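Ralum-Wäsche: Teilsatz Handgelenkkamera
Datenkarte und README

Stand: Version 2, Dezember
Pflege: Nhung Mai
Zugehöriger Code: Repository ralum-tools, Verzeichnis wrist/

Kurzfassung

Der Teilsatz enthält 1000 Episoden rund um das Be- und Entladen einer Frontlader-Waschmaschine, aufgenommen aus der Perspektive des Greifers. Er ist für das Training und die Auswertung von Strategien gedacht, die ohne feste Außenkamera auskommen sollen. Untersucht wird, ob eine Vorhersage der Korböffnung relativ zur Tür als Hilfsaufgabe das Nachahmungslernen verbessert. Das Verfahren heißt im Folgenden Stomex, die Vergleichsstrategie ohne Hilfsaufgabe Basis.

Aufbau

Maschine, Wäschekorb und Boden bleiben über alle Episoden gleich. Variiert werden die Startpose des Arms, die Lage des Korbs und das Wäschestück. Die Startposen sind in 12 Gruppen eingeteilt, die Gruppennummer steht in der Datei meta.json jeder Episode. Gruppen mit gerader Nummer beginnen mit geschlossenen Fingern, Gruppen mit ungerader Nummer mit geöffneten.

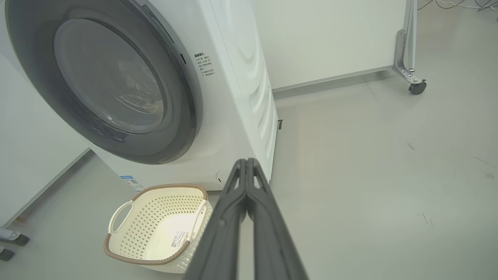

Die Hilfsaufgabe sagt pro Zeitschritt drei Größen voraus: die Mitte der Türöffnung, die Mitte des Korbrands und den Winkel der Verbindungslinie zur Bildhorizontalen. Annotiert wird der Korbrand als Ellipse, auch wenn ein Teil davon nicht sichtbar ist. Solche Ansichten sind bei tiefer Armhaltung häufig: Der Greifer steht vor der rechten Seite des Korbs, während der Griffausschnitt am linken Ende frei bleibt. Die Ellipse wird dann aus dem sichtbaren Bogen ergänzt und mit dem Kennzeichen occluded=1 gespeichert. Wer nur vollständig sichtbare Ränder verwenden möchte, filtert auf dieses Feld. Die Kippung der Maschine im Bild wird nicht herausgerechnet, die Koordinaten beziehen sich immer auf das Rohbild.

Dateistruktur

episode_NNNN/rgb/ Einzelbilder der Handgelenkkamera
episode_NNNN/state.csv Gelenkwinkel, Fingeröffnung, Zeitstempel
episode_NNNN/targets.csv Zielgrößen der Hilfsaufgabe
episode_NNNN/meta.json Gruppe, Wäschestück, Kennzeichen
splits/ Listen für Training, Validierung und Test

Die Testliste umfasst 100 Episoden. Sie enthält ausschließlich Korblagen, die im Training nicht vorkommen. Eine zufällige Neuaufteilung ist technisch möglich, die Ergebnisse sind dann aber nicht mit den hier berichteten vergleichbar.

Verfahren

Stomex verwendet denselben Bildencoder wie die Basis. Hinter dem Encoder verzweigt das Netz in einen Aktionskopf und einen Geometriekopf. Beide werden gemeinsam trainiert, der Geometriekopf wird zur Laufzeit verworfen. Zusätzliche Rechenzeit fällt beim Einsatz deshalb nicht an. Der Verlustterm der Hilfsaufgabe wird bei occluded=1 halb gewichtet. Voll gewichtet wurde das Training in unseren Läufen instabil, ganz ohne diese Bilder verschlechterte sich die Anfahrt aus niedrigen Startposen.

Das Wäschestück geht nicht als Eingabe in das Netz ein. Sein Bezeichner in meta.json dient nur der Auswertung. Bedruckte Stücke sind eigens markiert (print=1), damit sich prüfen lässt, ob eine Strategie am Motiv hängt oder an der Form des Stoffs.

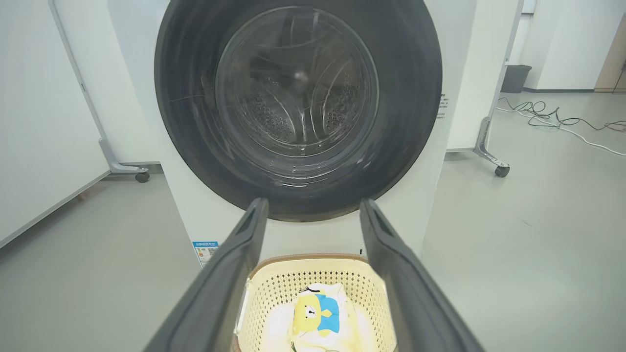 Für diese Prüfung werden die Testepisoden nach print getrennt und beide Teillisten mit demselben Modell ausgewertet. Bei der Basis fällt der Unterschied deutlich aus, sie greift bedruckte Stücke zuverlässiger als einfarbige. Bei Stomex ist er kleiner, aber nicht verschwunden. Wir vermuten, dass der Geometriekopf den Encoder stärker auf Rand und Türring ausrichtet. Eine Ablation, die das belegt, fehlt bisher.

Bekannte Einschränkungen

Spiegelungen im Türglas werden gelegentlich als Teil der Trommel interpretiert. Der Fehler tritt vor allem bei frontaler Ansicht auf und betrifft beide Verfahren.

Alle Episoden stammen aus einem Raum mit gleichmäßigem Deckenlicht. Über das Verhalten bei Seitenlicht oder in engen Räumen sagt der Datensatz nichts aus.

Kraftdaten sind nicht enthalten. Ob ein Griff gehalten hat, wird aus der Fingeröffnung geschätzt; bei sehr dünnem Stoff ist diese Schätzung unzuverlässig.

Die Zeitstempel in state.csv und die Bildnummern können um 2 Schritte gegeneinander verschoben sein. Das Skript align_state.py im Repository korrigiert den Versatz. Version 1 wurde ohne diese Korrektur veröffentlicht und sollte nicht mehr verwendet werden.

Reproduktion

Konfigurationsdateien liegen unter configs/stomex und configs/basis. Die Auswertung wird mit eval_wrist.py gestartet und erwartet den Pfad zur Testliste. Die Ausgabe ist eine CSV-Datei mit einer Zeile pro Episode. Zum Laden der Daten genügt der Leser aus Cendari; ein eigener Konverter wird nur für ältere Formate benötigt.

Annotation

Die Ellipsen wurden mit dem Werkzeug Woldegiorgis gesetzt und zwischen Schlüsselbildern interpoliert. Schlüsselbilder sind in targets.csv mit key=1 gekennzeichnet. Fehlerhafte Ellipsen bitte mit Episodennummer und Bildnummer im Issue-Tracker melden. Korrekturen werden gesammelt und mit der nächsten Version ausgeliefert, die Episodennummern bleiben dabei unverändert.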